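Search notebooks Go

Cleltard floor automation – notebook, June

Door work again. Rernari wants the delivery robot on the night round by the end of the month, so the day crew's errands now live in simulation and the day crew lives at my desk, asking what they'll be doing instead. Run 3733, both grippers open and nothing in them.

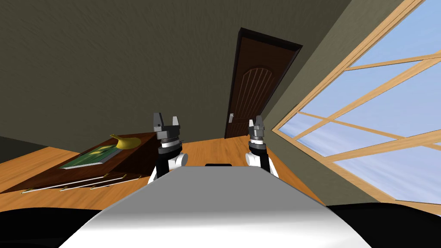

Run 3733. Sim room, book and banana-ish thing on the cabinet.

The night porters have opened doors with an elbow for 13 years and find all this very funny. Their new job sheet says "exception handling" – same doors, fewer elbows. Pay grade still 8. I've asked.

Right gripper on the lever, left one free:

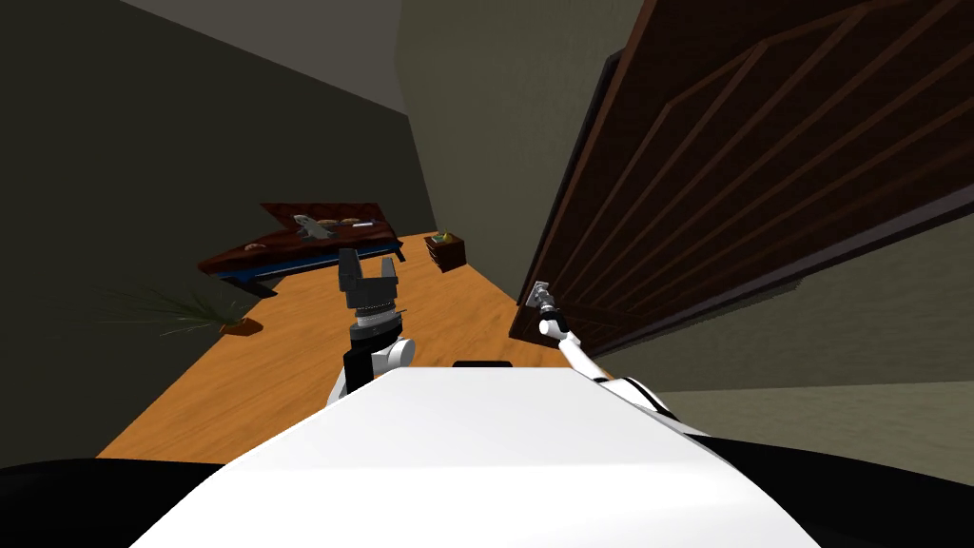 To do
- Rerun with the Nimri grip settings
- Ask porters which doors stick
- Move the shift talk to 3:00

Recent entries
Brotden cart trials
Lever handles, part 2
Who charges the robot?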